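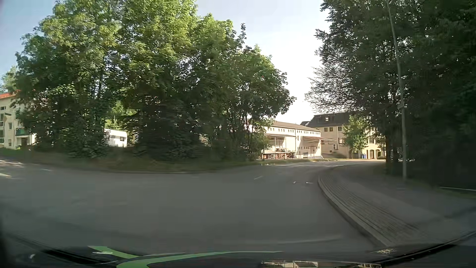 The bend at the long building, with mature trees along the far verge.

Keep the verge, narrow the carriageway

The draft street plan for Stonska proposes to take the grass verge at the bend and convert it into parking bays. The stated gain is 114 spaces along a length of 915 metres. I think the arithmetic is sound and the conclusion is wrong.

A verge is usually entered in a road inventory as leftover land. It has a width, a mowing frequency and a cost, and no benefit is recorded against it. The asphalt beside it is entered as an asset. This habit of bookkeeping decides most schemes before anyone has drawn a line. When space has to be found, it is found on the side of the ledger that appears to be empty.

Consider what the strip does. Rain falling on asphalt runs to the kerb and then to the drain, and the drain at the bend was sized for a smaller paved area than it now serves. Rain falling on grass is partly held where it lands. The trees intercept some of it before that, and their shade falls across the road for a good part of the day. Shaded surfacing softens less in hot weather and its binder ages more slowly. None of this appears in the plan, although resurfacing has a budget line of its own.

The roots are the larger difficulty. A mature tree feeds mostly from the upper layer of soil, and the excavation for a parking bay removes exactly that layer. The consultants, Buzatu, write that the trees will be "retained within the new layout". Retained is a generous word for a tree with paving laid up to its trunk on all sides. Similar work was done on Stulley Road, and 69 trees were kept on paper. I would like to see a count of those still in good health before the method is repeated.

There is a case for the bays. Residents of the blocks do have to park somewhere, and a road this wide invites speed where the driver's view round the bend is poor. Both points argue for changing the asphalt. A marked parking lane on the existing surface, on one side only and stopping well short of the bend, would give fewer spaces than the draft – but it would narrow the running width, slow the traffic and leave the soil alone. It would need paint, signs and a few kerb build-outs.

The Dollmont scheme was handled in this way, and the verge there is still grass.

The comment period closes at the end of February. The drawing to ask for is the cross-section at the bend, which is missing from the published set.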